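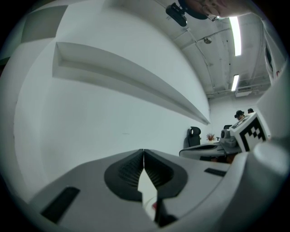
Sabina Šimko answers most questions about her studio by walking over to the thing in question and putting a hand on it, so our talk took the whole length of an afternoon and most of the floor.

She began with the ceiling. When she and her business partner, Domingo Zapata, took over the lease, the agent offered to hang panels and hide everything up there. "I said please don't," she told me. "I like looking up and seeing the beams and the pipes. If something drips, I want to know which one it is! And it makes the room feel taller, which Domingo says is nonsense, but he has stopped arguing about it." The long fluorescent tubes stayed as well. She had priced a set of pendant lamps, very pretty ones, and then spent one gray morning at the work table and decided she wanted plain bright light more than she wanted pretty.

The walls are white, and so is the ceiling. I asked if she ever got tired of it. "In May I had 27 paint cards taped up," she said, laughing. "Greens, mostly, and one called Surura that was a kind of apricot. I took them down one at a time until there weren't any left, and I thought, well, there's my answer."

She is fondest of the niche, the long recessed shelf set into the big wall. A carpenter from Nasrallah, the firm that did the fitting out, wanted to close it up and gain a flat surface. Sabina held out for it through 6 separate phone calls (Domingo kept a tally). "You can't buy a shelf like that. It doesn't stick out, you don't bang your hip on it, and it gives your eye somewhere to go. A big white wall with no break in it is hard company."

Zapata joined us for the part about chairs, on which he has strong feelings. He picked the black office chairs himself after sitting in everything at the Dosex showroom. "I wanted a tall back," he said. "I'm a leaner. Sabina perches, she could work on a milk crate, but I lean back to think and I need something there when I do it." He paid 60 dollars to have them delivered and still mentions it.

And then the plant, a little one with reddish-brown leaves that lives in a light-colored pot by the wall. Sabina brought it from home, where it was sulking on a windowsill. "I give it a drink when I sweep," she said. "I talk to it a bit too, if Domingo's out getting lunch. He thinks we should get a bigger one, and maybe we will, but I'm used to this one now."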